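Ticket 392: Bin-picking demo stops during visitor session
Site: Brenham, ground floor demo cell
Raised by: Wanda Tokarz
Assigned to: Niilo Partanen
Copied: Armelle Langlois, Damian Urbańczyk
Priority: High until the open day, then normal
Status: Closed

Original report (Wanda Tokarz)

The picking demo stopped three times this morning while the Furden visitors were watching. Each time the arm went down to the bin, came back up with nothing, tried again and then halted. The message on the screen was "no valid grasp, retry limit reached". I restarted it twice from the operator screen and it ran for a few minutes each time. On the third stop I left it and moved the group on to the packing line.

The visitors were polite about it but two of them asked if it was meant to do that. We have the open day on Saturday week's rota and the demo is down to run every half hour, so I need to know if it can be relied on. I also need to know what I should do if it stops when there is no engineer on the floor.

Nothing was changed before the session as far as I know. The blinds were open because the visitors wanted to take photographs.

Reply 1 (Niilo Partanen)

Thanks. I have pulled the log for the morning. There were 13 failed grasps in the session. Four of those were the ordinary kind, where the gripper touches an item and loses it on the way up. The other nine were all attempts at the same part of the bin, towards the rear, and the gripper closed on nothing.

Please leave the cell as it is until I have been down. Don't wipe the bin out and don't close the blinds.

Reply 2 (Niilo Partanen)

Went down at 14:20 and ran the demo with the blinds open, then with them shut. Used the usual mixed items.

Blinds open: first empty grasp on the fourth cycle, halted on the ninth.
Blinds shut, overhead lights on: no empty grasps in 10 cycles.
Blinds open again: halted on the sixth cycle.

So the light matters. The vision software is picking up something at the back of the bin floor and treating it as the edge of an object. I looked at the saved detections and the false item is long and thin and lies along the bottom of the rear wall every time. It moves slightly as the sun moves.

I also checked the gripper in case it was adding to the problem. Fingers close evenly, no play. Air pressure is normal. Ran the touch-off routine and the tool position was within limits, so I have not changed the calibration.

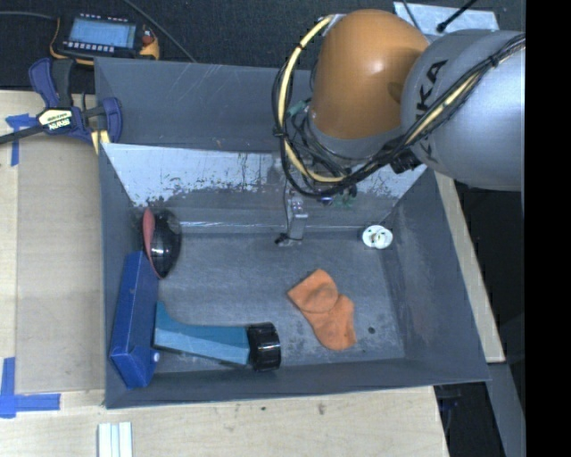 Can the demo be run with fewer items in the bin?
Fewer items can be used, but the demo ends sooner and somebody has to refill the bin more often. Five is a sensible minimum for a group of visitors.

Reply 3 (Armelle Langlois)

Two points from me before anyone settles on a fix.

First, I would like the blinds to stay open for the open day if possible. The cell looks dull with them shut and people at the back can't see into the bin.

Second, the retry limit is set to three. That was chosen for the customer trial at Fairclough, where they wanted the arm to stop early and call an operator. It doesn't suit a demonstration. If the arm misses once or twice and then goes to a different item, most visitors will think nothing of it. If it stops dead they will all notice.

Could Niilo raise the limit for the demo program only and leave the trial program alone?

Reply 4 (Niilo Partanen)

Yes to the retry limit. The demo program now allows six tries, and after two empty grasps in the same place it skips that place for the rest of the cycle. The trial program has not been touched.

On the blinds, I would sooner deal with the reflection than rely on the skip rule. Options:

a) Mask the strip of floor next to the rear wall in the vision settings. Quick, but anything that rolls right up against the wall will be ignored.
b) Replace the bin with the matt one from the store. Needs the bin position taught again.
c) Close only the blind nearest the cell.

I tried (c) this afternoon. One blind shut, the others open, 10 cycles, one empty grasp, no halt. With the new skip rule as well, it recovered from that one without help.

Reply 5 (Damian Urbańczyk)

The matt bin has a split in one corner, so (b) is out unless we order another. I have put one on the next order to Nondum but it won't be here in time.

I don't like (a). The rounder items end up against the walls sooner or later, and then visitors will ask why the robot is leaving them behind.

Go with (c). Please also write Wanda a short set of steps for when it stops.

Reply 6 (Niilo Partanen)

Agreed. Steps for the demo host:

1. If the arm misses, wait. It will try again or choose another item.
2. If it stops and the screen shows the retry message, press Reset on the operator screen, then Start.
3. If it stops again straight away, ask the visitors to stay behind the barrier and check that the blind nearest the cell is shut.
4. If it shows any other message, leave it stopped and ring me or Damian.
5. Do not reach into the bin to move an item, even if the arm is standing still. The cell has to be locked off first and that is for one of us to do.

A printed copy is in the wallet by the screen.

Reply 7 (Wanda Tokarz)

Thank you. I ran through the steps with Aurelio Sotomayor, who is hosting the afternoon groups. We did one stop and restart each with Niilo standing by. Both fine.

One question came up. Aurelio asked what to tell people if they want to know how often it misses. I would rather he gave a real answer.

Reply 8 (Niilo Partanen)

He can say that it misses now and then, more often with shiny or soft items, and that it checks after every pick. Please don't quote a percentage. We haven't measured one for this mix of items.

Update after the open day (Wanda Tokarz)

The demo ran all day. It halted once, just after the 11:30 group came in, and Aurelio had it going again with step 2. The nearest blind had been pulled up by someone to let more light in. He shut it and there were no more halts. Longest run without a restart was 90 minutes.

Closing note (Niilo Partanen)

Cause: reflection along the rear of the bin floor detected as an item when sunlight reaches the cell. Demo retry limit raised and skip rule added. Nearest blind to stay shut during demos, label now fixed to the cord. The matt bin will be fitted and taught under a separate ticket when it arrives. Closing this one.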